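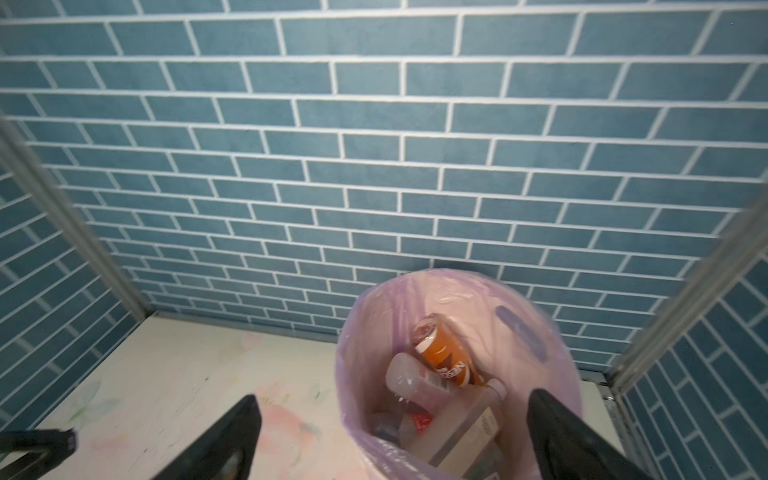
Posted by the course tutor, Baltis School of Home Management, Stunby
Housekeeping II, Unit 3: The Small Wastebasket
Handout to go with the December lecture, Kubíček Hall

Good evening again, everybody, and thank you for coming back after the laundry unit, which I know ran long (the stain chart will be handed round next time, I haven't forgotten). Tonight we come down in size. We have done the kitchen bin, the yard bins and the collection schedule, and a few of you asked after class why the little baskets in the rest of the house get a session to themselves. My answer is that they cause a surprising share of the mess, and that most of us learned to deal with them by watching somebody else do it in a hurry.

What follows is close to what I'll say in class, with a little more detail in the places where people usually want to write things down. Leave the margins free for your own notes.

1. What we mean by a small wastebasket

For this course it is any open or lightly covered container that stands outside the kitchen and gets emptied into a bigger one. Bathroom, bedroom, hallway, sewing corner, the space beside a desk. It is a stopping place. Things rest in it for a few days and then go somewhere else, and a good deal of tonight is about that second step, the going somewhere else.

Round baskets are the common shape and I am fond of them. They have no inside corners for lint and hair to settle in, they wipe out with one turn of the cloth, and they look all right from any side. A square one sits closer into a corner, I grant you, and if you have a very narrow gap next to a toilet or a washing machine you may want the square one anyway. Either will do. Buy for the gap you have and measure it before you go to the store.

A handle cutout near the rim, like the oval one showing faintly through the bag on our basket, is worth looking for. You'll carry the thing more often than you expect, and gripping a smooth rim through a plastic liner is a good way to drop it on the stairs.

2. Where it stands

Tile is the kindest background for a wastebasket. Our blue tiled nook, with tile on the back and on both sides, can be wiped as high up as you please. Painted walls behind a basket get a gray smudge at rim height within a season. If yours is painted, pull the basket forward by the width of your hand and the smudge mostly won't appear.

White grout is another matter. It shows everything, and the lowest rows of tile get the splashes and the drips from bottles that missed. Work a soft brush along those rows when you do the floor. I use plain dish soap and warm water first and only go on to something stronger if that fails.

Pay attention to the line where the wall meets the floor, too. Wherever there is a strip, a rail or any kind of raised edge, crumbs and fluff collect against it. Lift the basket out of the way altogether before you sweep. People sweep around a basket for months (I have done it myself, in my first apartment, and I blush to remember what was under there).

About patterned floors. A pale floor with a faint floral print is pretty and forgiving, and the trouble is that it is a bit too forgiving. Small specks get lost among the flowers. Run your bare hand across it once in a while, or look along it from low down with a flashlight, and you'll find out how clean it is.

3. Lining the basket

We will practice this in class with the Culo baskets from the supply closet, so please don't worry if it doesn't make sense on paper.

Shake the bag open fully before it goes anywhere near the basket. Put your fist inside and push the bottom of the bag down until it touches the bottom of the basket. Then fold the top over the rim all the way around, and smooth it down with the flat of your hand. Last, press out the air trapped between the bag and the wall of the basket - slide two fingers down one side and let it escape. If you skip that bit, the bag balloons up in the middle and the first heavy thing you drop in drags the whole rim down with it.

A bag that is too large will bunch and crease where it goes over the rim. There's no harm in it. If it bothers you, gather the slack on the side nearest the wall and tie it in a small loose knot, or tuck it under itself. A bag that is too small is the real nuisance, so when in doubt go up a size.

Thin tinted bags, pale pink or lavender and so on, are sold everywhere and they are perfectly good for light dry trash. You can see through them, more or less, and I count that as a point in their favor for a teaching household, as you'll understand when we reach section 4. They are less good for anything with a sharp edge or any weight. For those, double the bag or walk the item to the kitchen.

Keep the spare bags somewhere you can reach with the basket in your other hand. Some people lay a few flat in the bottom of the basket, under the one in use. I like that method very much for bedrooms and less for bathrooms, where a leak will spoil the lot.

4. What ends up inside

Now to the part that had people talking last term. Have another look in the basket at the top of the handout. Near the top of the pile there is an orange can or bottle with white lettering, with clear plastic wrapped partly around it, and just below it a frosted white plastic bottle on its side.

I'd like you to think about containers like these as a group, because bathrooms and bedrooms produce a lot of them: shampoo, lotion, cleaning spray, a drink somebody carried upstairs. In the kitchen most of us stop and sort. Away from the kitchen everything goes in the one basket, the habit just doesn't travel with us up the hall.

So, the routine I teach. When you empty a small basket, don't tip it straight into the big one. Set it down next to the recycling, put on gloves, and take out the containers first. They are usually near the top anyway, being bulky and light. Peel off any loose wrapping, check the label or feel the side to find out what the thing is made of, empty it, rinse it if your collection asks for rinsed, and put it where it goes. Then tie up whatever is left.

A few special cases that come up every term:

Spray cans. Never puncture them and never crush them. Read the side of the can and follow your local rules, which differ a great deal from one town to the next. Here in Stunby we keep them apart from the ordinary metal.

Pump bottles. The pump and the bottle are often different materials. Unscrew the pump and deal with each piece separately.

Razors and blades. Into a hard container with a lid, never loose in a thin bag. I would like everyone to promise me this one.

Medicine. Doesn't belong in the basket at all. Take it back to a pharmacy that accepts it.

Wipes and cotton pads. Basket, always, and never the toilet, whatever it says on the packet.

5. How often

Empty a bathroom basket twice a week, or sooner if it is getting up toward the rim. A bedroom basket can go a week. In summer, or with a baby in the house, go daily and don't argue with yourself over it.

Wash the basket itself once a month. Take it to the tub or outdoors, a squirt of dish soap, warm water, a brush around the base, then upside down until it is bone dry. Putting a fresh bag into a damp basket gives you that sour smell people blame on the drain.

6. Home exercise

Choose one small basket in your house and keep a record of it until we meet again. Each time you empty it, weigh the bag on the kitchen scale (put a sheet of paper down first, please) and write down the weight and what kinds of things were in it. Then take out the containers and weigh it again.

To give you a feel for the numbers, the bathroom basket in our practice apartment came to 990 grams the last time I did it, and roughly 200 of those were bottles and caps that should have gone elsewhere. Yours may be quite different. A household of one with a bedroom basket full of tissues will hardly move the needle, and that is a perfectly good result to bring in.

If your scale only goes up to 3000 grams, as mine does, you'll have no trouble with a small basket. If you do run over, we should have a talk about how often you're emptying it!

7. Bring next time

Rubber gloves, one empty bathroom container of any kind with the label still on, and your record sheet. Spare sheets are on the shelf by the door in Kubíček Hall. If you missed the bag-lining practice, come a little before six and I'll set out a basket and a roll of bags for you. The next unit is mops and buckets, so wear shoes you don't mind getting wet.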